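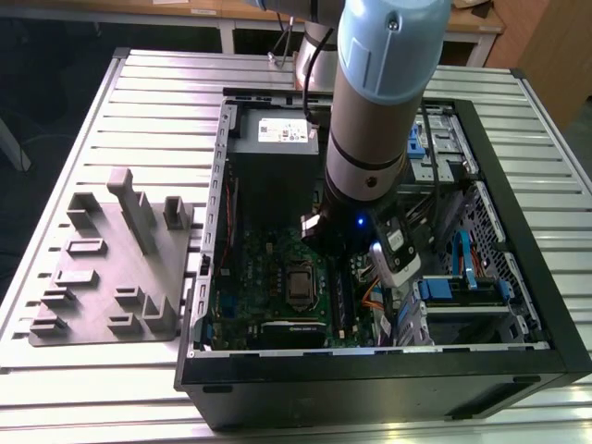
An open desktop tower on the workbench at Foritport, with the processor and drive cage in view.

Foritport opens Trindon repair room for older desktop computers

29 March 2021

Foritport is delighted to announce the opening of Trindon, a new workroom where older desktop computers will be checked, cleaned, upgraded and passed on to local households and learners. The first 15 machines are already booked in, and the team hopes to have 350 ready to go out by December.

Most of the computers come from offices that have moved over to laptops. Many of them still have years of use left once they get more memory or a new drive, and a full-size tower is a lovely thing to work on because you can get at nearly everything inside.

"I have wanted a room like this for a long time," said Josiane Coste, who leads the project. "People kept offering us good computers and we had nowhere to open them up properly. Now we have, and I can't wait to see them go back out of the door!"
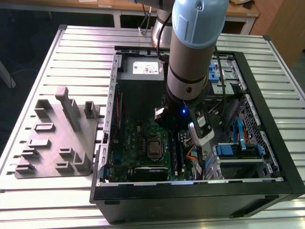

Memory is the upgrade the Trindon team expects to fit most often. On a tower laid on its side with the panel off, the slots are easy to reach, running in a strip to the right of the green motherboard, and the drive bays with their blue plastic tabs are close by. Each computer will be given a fresh drive where it needs one, and every old drive will be wiped before anything else is done.

Wanting Liang and Hanyu Xu will look after the bench work, with Ekua Quansah taking bookings and matching finished computers with new owners. Parts are being supplied by Sollis, which has set aside 100 memory modules for the first stage.

Trindon will also run evening classes for anyone who would like to learn how to look after a computer at home. Classes last 2 hours and no experience is needed. Bring your own tower if you have one, but please leave the monitor behind!

To offer a computer or book a place, contact Ekua Quansah at the Foritport office.

Ends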